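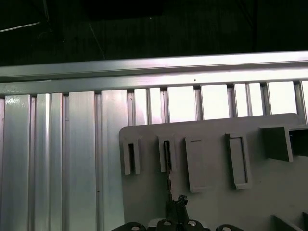 Shelf over the bench first, then the computer. Did it the other way round in my last place and spent a year stooping under a wobbly plank with a PC on it. So this page is how I put up a repair corner in a spare room, cheap, in one weekend, and then how I clean out an old desktop on it. Take what you need, skip the rest. For the rail you want a long grooved aluminum extrusion, bright silver like this one. The groove is what you're paying for. Hooks, lamp clamps, parts bins, all of it can slide along and get moved later when you change your mind. You will change your mind.

What you need

Bench top, any solid door will do
Two trestles or a pair of old drawer units
Length of grooved extrusion, as long as the bench
Brackets and T-nuts that fit the groove (check the groove width BEFORE ordering, I didn't)
Level, pencil, drill, stud finder
Desk lamp on an arm
Phillips screwdriver, soft brush, can of air, a few jar lids for screws

I got the extrusion from Kaston, offcuts bin. Brackets from Carkix. Total came to 40 for the metal and the door was free from Siv Berge, who was redoing her hallway.

Step 1. Pick the wall

Near an outlet. Not over a radiator. Not on carpet if you can help it — dropped screws vanish and carpet builds static. If carpet is what you've got, put down a cheap hard chair mat.

Step 2. Mark the studs

Run the finder twice, once each direction, and mark where it agrees. Pencil a level line 620 mm above the bench top. Sounds high. It isn't, once a desktop case is standing there with the side off and you're trying to get a lamp over it.

Step 3. Hang the rail

Brackets into studs, finger tight. Rest the rail on them. Level again. Then tighten, middle first and work out to the ends. T-nuts go in the groove before the end caps go on, and put in more then you think you need. Getting extras in afterward means taking a cap off again.

Wipe it down with a damp rag. Metal dust off a fresh cut gets everywhere and you don't want it near a circuit board.

Step 4. Light

Lamp from the left if you're right handed. One lamp straight above is bad, glare off every metal surface and black shadow in the corners where the plugs are. Toshiko Imai uses a second small one clipped low to the rail and aims it sideways into the case. Copied that. Much better.

Step 5. Open the desktop

Shut down, unplug from the wall, hold the power button for ten seconds. Lay the case on its side, open side up. Touch bare metal on the case before you touch anything else, and again each time you come back from the kitchen.

Take a phone photo before you unplug one single cable. Then one more from the other side. A Dell desktop like the one below has the power supply up in a corner with a panel full of tiny holes on its side, and holes like that clog up with fluff. Brush first, air second, short bursts. Hold fan blades still with a finger while you blow.

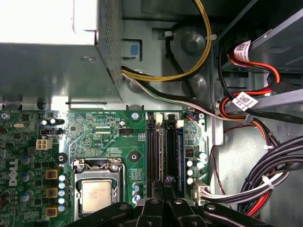

Step 6. Memory and cables

Clips open, stick straight up, hold it by the edges. Brush the slot, dont blow spit in it. Press back down till the clips close by themselves. If you have to force it it's in backwards, check the notch.

Cables: push each plug in gently, even ones you never touched. Krishnamoorthy had a dead machine for a month over one half-seated plug.

Step 7. Close up and test

Look for loose screws. Tip the case a little and listen. Side back on, monitor, keyboard, power. Slow first boot is fine after memory's been out. Beeping isn't, reseat it and try again.

I do mine every June, plus whenever the fan gets loud. Bins on the rail get sorted the same day, if I have the energy.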